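Notebook, packaging bench
Monday, February

Sleeve and tray boxes, second round

Today I continued with the drawer-type boxes for the Timetti order. The question is still the same as last week: how tight can the sleeve be before the customer has to fight with it. Rosix wants it tight, so the tray doesn't fall out when the box is held upside down. Timetti wants that it opens with one pull. I think both are possible, but the margin is small.

I took the samples from lot 1271. Before lunch I opened and closed one box 100 times by hand and wrote down when the feeling changed. In the beginning the tray stops a little in the last part of the way. After many cycles this stop becomes softer, and the edges of the tray walls get a slight fuzz. The corners are still good. I did not glue or tape anything.

The cream sleeve with the brown kraft tray is the version I like the most. The print in script on the sleeve is faint, and I had to turn the box to the window to judge it. Kulkarni asked for a stronger ink, but I would wait with this until we see the boxes in the shop light.
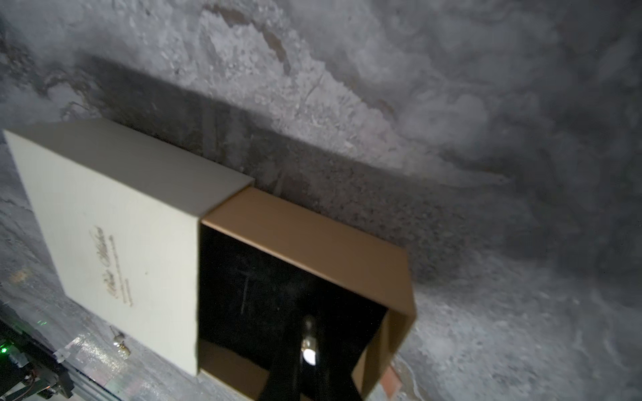 Black lining

The lining is my bigger worry. On black every small scratch or crease can be seen when the light comes from the side, and I believe the customer will look there first. I compared two ways of putting it in:

1. Lining cut to the exact size, pressed in dry. Fast, but it lifts in one corner.
2. Lining cut a little bigger and folded up at the short walls. Slower, stays flat.

The second way is better. It needs a new cutting line on the template, I marked it in pencil.

To do

Ask Mamedbridge if they have the same black in a more matte surface, and what is the smallest quantity.
Repeat the upside down test with 11 boxes from the same lot, with weight inside.
Find out if the fuzz on the tray edge comes from the knife or from the board. I changed the blade at 4 in the afternoon, so only the later trays are with the new one.
Keep the boxes away from the radiator over night. The board gets curved there and then all the sliding results are wrong.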